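Robotics Elective, Unit 4 Report: Open Afternoon at the Skandari Lab

Why we went

The course handbook requires one site visit, and the chocolate factory said no. Turneo, which rents two floors near the canal, was holding an open afternoon in February and had put our names on a list before we had finished asking. We took the bus. It was late, which gave us time to revise our questions down to the ones we understood.

What the lab does

The Skandari Lab is the part of Turneo that teaches robot arms to pick up household objects. I had expected a hall full of arms. Nearly all of the work we were shown takes place in simulation, on a screen, and the loudest thing on the floor was the coffee machine. The program is called Vodov. It builds a furnished room, puts things on a desk, and lets a simulated arm try to lift one of them. Then it does it again with everything moved.

Our guide told us that a full run is 2000 attempts and that they leave it going overnight. She also told us that the arm does not get bored. Several of us did, somewhere in the first dozen, but I think that was the bus.

The demonstration

We were shown a batch of 300 attempts, played back fast. The arm had 209 successes, and a success means the object is lifted and held for 2 seconds. The failures were much more popular with our group. In one, the arm closed its fingers very carefully on nothing and carried the nothing upward with great confidence. Our guide said this was a depth error. I have written that down to use about my own work.

Flat objects are the hard ones. A mug sticks up and more or less volunteers, but a phone lying down offers an edge a few millimeters high, and the fingers have to meet it without hitting the desk. For the phone task the room is a dim living room with a couch, and the desk has a large monitor on it, plus a book, a screwdriver and a second phone in white. The clutter is deliberate. An arm trained on a tidy desk has apparently learned very little about desks.

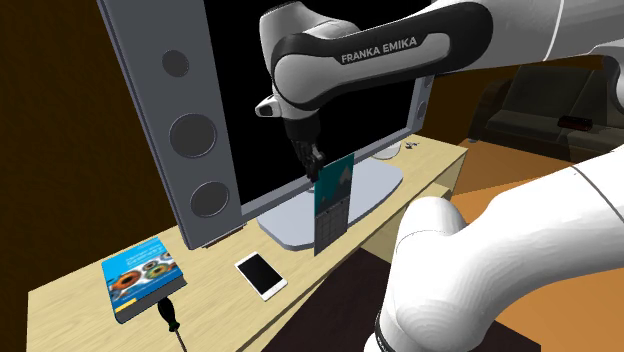 Questions we asked

Does it work on a real arm? Sometimes. The Zúñiga method, which they use to carry the training over, changes the lighting and the friction at random so that reality looks like one more variation. We were told it helps and that it has not yet been asked to do the dishes.

Could we try it? Yes, with a game controller. My best result was pushing a book off the desk.

What I would do differently

I would ask to see the failed attempts first, and I would bring a sandwich. I would also have liked the raw scores for the flat objects alone, which I requested at the end and which are supposed to be coming by email.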